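Vutmont Bin Picking, README

Arm, gripper and two metal bins in our shared workshop. Version of 17 Feb 2022.

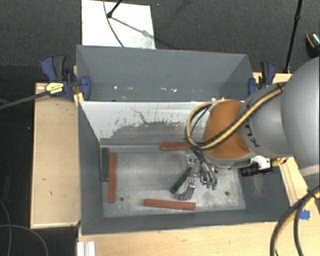

Can I use the recordings if I have a different arm?
They are usable with any arm that has six joints or more, but you must convert the joint values to your own tool frame first. The gripper commands are stored in a separate file and can be ignored.

What is inside

The set has 235 pick attempts, each in its own folder. In every folder there is a video, a table of joint values and a short text file with the result. The objects are bar-shaped blocks in red and dark green. Of all attempts, 92 are marked as failed. Please do not delete these before training, they are useful.

Setup

The bins are held with bar clamps. Check the clamps before each session, because the bin can move a little when the fingers push on the wall. We had this problem in October and seven folders from that time are marked "shifted".

Speed of the arm was limited to 60 percent for all attempts.

Known problems

- Blocks lying close to a wall are difficult for the fingers. The script tries from the other side one time and then stops.
- Time stamps of video and joint table can differ by one or two frames.
- Folder names use the old project name Zevura. We will not change this, as some scripts depend on it.

Contact

Gunhild Toft made the recordings and Bongani Engelbrecht wrote the scripts. For questions about the file format please write to Bongani. Corrections to this text are welcome also.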